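The Machine from Salem Street

Print this story | E-mail to a friend

Said Kabbaj had been told, more than once and mostly by his sister, that a man of his age did not need to take a computer to bits in order to feel useful. He had agreed with her, as he generally did, and then he had gone upstairs and cleared the bench.

It had come from the old Trisen office on Salem Street, where he had kept the accounts for the better part of his working life, and where they were giving away whatever would not fit in the van. He had paid nine pounds for it — the girl at the door had wanted to let him have it for nothing, but he wouldn't hear of that — and carried it home in his arms like a sleeping dog. Now it was January, and the rain was going sideways past the window, and he had all afternoon.

He had always liked the insides of things. When the side came off there was that great green board, laid out like a town seen from a hill, with the socket for its market square and the long black memory slots for terraces.
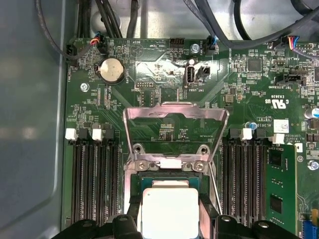

The square at the middle of the town, and its little silver gate.

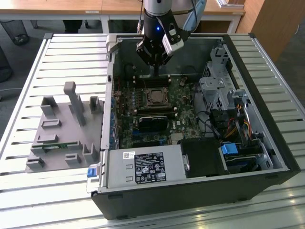 He thought of all the figures that must have passed through it. There was the year the Cutotance order came in at 1,381 crates and somebody typed it twice, and the whole office stayed until gone eight o'clock putting it right, eating chips out of the paper and laughing at things that weren't very funny. He could remember who had sat where. He could remember the smell of vinegar on the ledgers, and how they had all walked down to the bus together afterwards, although two of them lived the other way.

"Are you winning?" his sister called up the stairs.

"I'm only looking," he said, and she said that in that case he could look at the kettle — and so he wiped his hands, quite slowly, and went down to her.

9 comments | 114 shares

Contact us | Copyright Flidier Stories | Back to top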